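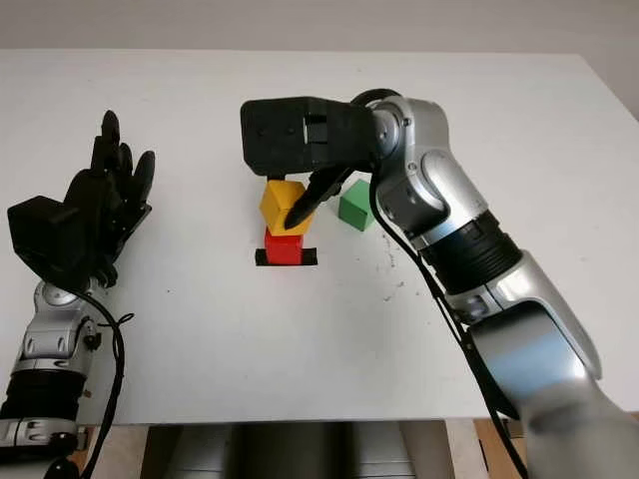
White tabletop, robot hand on the left, gripper with a block on the right

Does a goal count if the ref blows for full time while the ball is in the air?
Asked by Vira Symonenko, 2018-02-05

My daughter plays U12 rec soccer and we had a huge argument in the parking lot after the Osport game. We were down 2-1, she hit one from way outside the box, and the whistle went while the ball was still on its way in. Keeper never touched it. The ref waved it off and our parents went nuts (I may have been one of them). In basketball the shot counts if it leaves your hand before the buzzer, so why not here? Is there a rule or did he just want to go home?

3 answers

Witold Marciniak
No goal, sorry. The whole ball has to be over the line before the whistle goes. Once he blows, play is dead, wherever the ball is. The basketball thing doesn't carry over. The only exception is a penalty kick – if one is awarded right at the end, the ref has to extend time so it can be taken. I reffed kids' games for 11 years and had this exact fight in December with a coach from Culteck who wanted me to check his phone video. Most refs will wait for an attack to fizzle out before they blow, but they don't have to.

Carmela Zabala
Our league had one of these and the ref let it stand!! So I guess it depends on who you get. Did your daughter at least get a nice high five for the shot? Mine hasn't scored all season, lol.

Hertta Pesonen
Witold has it right, and Carmela, your ref got it wrong if he'd already whistled. Vira, one more thing to look at is your local rules sheet, because some rec leagues play a running clock with 29 minute halves or whatever fits the field schedule, and then there's no stoppage time added at all. I wouldn't bother with a protest. Ours costs 50 bucks to file and you don't get it back.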